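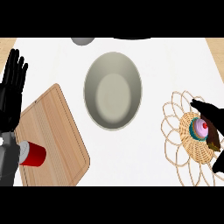 Holding area walk-through, Kungate court building

Done by: Rhea Castillo
Shift: Sunday, start 1700
Copy to: Nima Ghorbani, custody desk

1. Cell doors and locks
OK on all but cell 2. Bolt drags, needs two pulls to seat. Do not use for overnight holds untill the locksmith signs it off. Reported last month too, no reply.

2. Call buttons
Pressed every one. Desk light came on each time. Buzzer volume too low with the radio going, turned it up.

3. Ligature points
Vent cover in the interview room has a gap at the left corner. FAIL. Room taped off. Bahrami to refit, they have the right screws.

4. Dock and glass
Glass clean, no cracks. Dock gate latch fine. Loose carpet strip on the step up from the cells, somebody in cuffs will trip on it. Taped for now.

5. Panic alarms
Judge's bench OK. Clerk OK. Witness stand took 90 seconds to show at the desk. Way too slow. Retested, same. Call Welto first thing.

6. Prisoner van bay
Outer shutter OK. Inner door can be opened while shutter is still up, it shouldnt. FAIL. Officer posted at inner door for all drop-offs until fixed. Jirgate drivers told by phone.

7. Property lockers
Locker 104 key missing from the board. Log has it signed back in. Nima, can you check with the late crew?

8. Fire exits
Clear. Chairs stacked near the rear one, moved them.

9. First aid and spill kit
Gloves low, large size only. Kit seal intact.

Overall: open with restrictions, see 2 fails. Recheck items 3, 5 and 6 before the morning list.
Signed RC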